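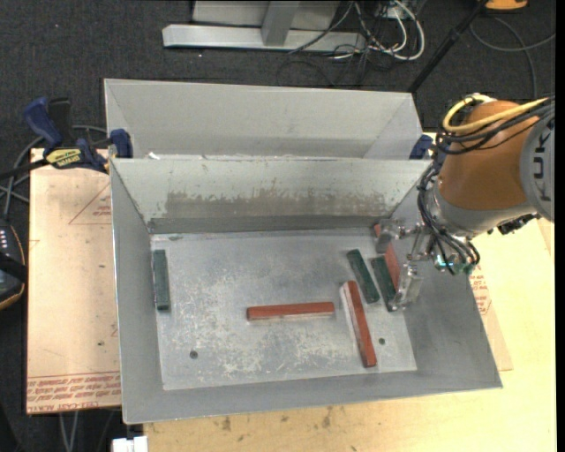
Rathore
Ramesh Pandey
Firgate, paperback, 102 pages
Reviewed 25/01/2023

Rathore is a short novel in six parts, set in a railway town during a single August. The title is the surname of the family at its centre and also the name painted over their shop, which sells and repairs sewing machines. Pandey's earlier book, Windico, was a collection of linked stories. This one has a continuous plot and a single narrator, and is written in the past tense throughout.

The narrator is the younger daughter, Leela, aged eleven at the time of the events and in her fifties at the time of telling. Her father has agreed to take in a cousin who has left his job at the depot under circumstances the adults won't discuss. The cousin sleeps in the storeroom, learns the trade quickly and begins keeping the shop's accounts. By the end of part two the reader will have worked out that the accounts are wrong. Leela works it out in part four.

That gap is the main technical feature of the book and it is mostly handled well. Pandey lets the child copy out figures she doesn't understand, and the reader does the sums. The sum of 2889 rupees appears in three different places with three different explanations, the last of them given by the father, who knows it is false. The older Leela comments very little. When she does, it is usually to correct a point of fact, such as which door was open or who was standing at the counter.

The prose is plain. Sentences are short to middling and there are few similes. Dialogue is set without quotation marks, which causes difficulty in the shop chapters, where four people may be speaking at once. I had to go back over pages 38 to 41 to establish who had asked for the keys. Dashes would have solved it.

The repair work is described in detail and appears to be accurate. There is a long passage on resetting the timing of a hook and needle which could be followed at a bench, and it sits directly before the quarrel between the two brothers. The placing is good. Some readers will find the passage too long, and it could lose a paragraph without harm to what follows.

Part five is the weak section. It leaves the town for the mother's village, introduces five relatives in as many pages and drops three of them. A letter arrives which explains the cousin's dismissal in full. The explanation is less interesting than the silence it replaces, and it is given to a character who has no reason to read it aloud. Part six returns to the shop and recovers most of the lost ground. The stocktaking scene is the best in the book: the father reads from the ledger, Leela calls back what is on the shelf, and the difference between the two is never mentioned.

On production: the Firgate edition is a sewn paperback with flaps, on cream stock, with a generous inner margin. The type is slightly small. I noted two errors, a repeated line at the foot of page 67 and an inconsistent spelling of the station name, which is Vanness in the first four parts and Vaness once in the fifth. There is no glossary and none is needed. The first printing was 759 copies, according to the note at the back, and a second is planned with corrections.

Readers who liked Windico for its range of voices should know that this book has only one. It is the more controlled piece of work. I would recommend it with the reservation about part five, and would suggest reading it in two sittings, with the break after part three, where the cousin is given his own set of keys.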